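# The cupboard that never matches

My grandmother owned a dinner service of 27 pieces and she could tell you, without getting up from her chair, where each of them was. The gravy boat lived behind the tureen. The tureen lived behind the good glasses, and the good glasses were not to be touched until somebody got married or the vicar came. When she died the whole lot went to my aunt, who put it in the loft wrapped in pages of the local paper, and as far as I know it is still up there.

I think of that service quite often when I open my own cupboard, where there are four bowls from three different decades and a plate I carried home from a campsite in the south of France. I have been told this is now rather fashionable. I should like to claim I planned it, but really it is what happens when you move house five times and have children.

The matched set has been losing ground for years. Elisa Benedetti has run a small tableware shop near the harbour since her father retired, and when I called in one wet afternoon in July she was unpacking a crate of soup plates and putting them straight into a basket marked "singles".

"My father would have fainted," she told me. "He wouldn't break a set. A lady once asked him for one saucer, only one, and he sent her to the shop over the road, and she married the man who served her. He told that story as a warning."

These days she keeps a ledger of odd pieces (a proper paper one, with a ribbon) and last year she wrote 2135 lines in it. Complete services, the sort that come in a great cardboard box with a handle, she sold so few of that she has given their window over to jugs. People come in for one cup, and come back a month later for another in a different colour, and she says they take far longer choosing the one than anybody ever took over the 12.

The makers have noticed, of course. Hakiso, whose plates you will find in a good many cafés, sells everything by the piece. Dovhaniuk still does boxed services for weddings but will let you pick each colour yourself, which I tried on a rainy evening and found so difficult that I had to stop for toast. Even Plastodum, which made the picnic ware of my childhood, has brought back its old shades one at a time, and I confess I bought the mustard beaker purely because I once lost one in a river.

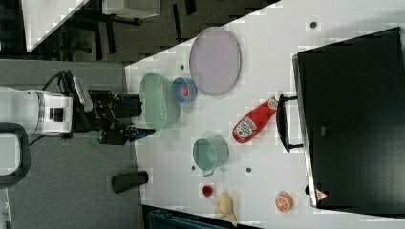
*Mint green, light blue and lavender: pale colours sit easily side by side.*

How do you stop it all looking like a jumble sale? I asked Elisa this and she was kind enough not to look at my shoes. Her advice is to let one thing stay the same and allow everything else to wander. You might keep to soft colours and let the shapes go where they like, or have every plate white and every rim different. She herself lays the table at home with nothing but blue, some of it nearly 200 years old and some of it from the supermarket, and she says her guests have never once turned a plate over to check.

She is firmer on size. Dinner plates should be close enough to stack, or you will curse them every time you empty the dishwasher, and I can report from long experience that she is right. Bowls are more forgiving. Cups may do as they please.

There is the money side of it too. A boxed service in the Dinero catalogue, the one my husband and I were shown when we got engaged, came to 1236 pounds before you had so much as a teapot, and we laughed all the way to the bus stop. We bought two plates from a market stall instead - one with roses, one with a pheasant - and ate off them on the floor for most of that winter. The pheasant has a chip in it now. Our youngest will still not eat shepherd's pie off anything else.

I rang my aunt while I was writing this to ask whether the gravy boat might ever come down from the loft. She said she would have to think about it, and was somebody getting married?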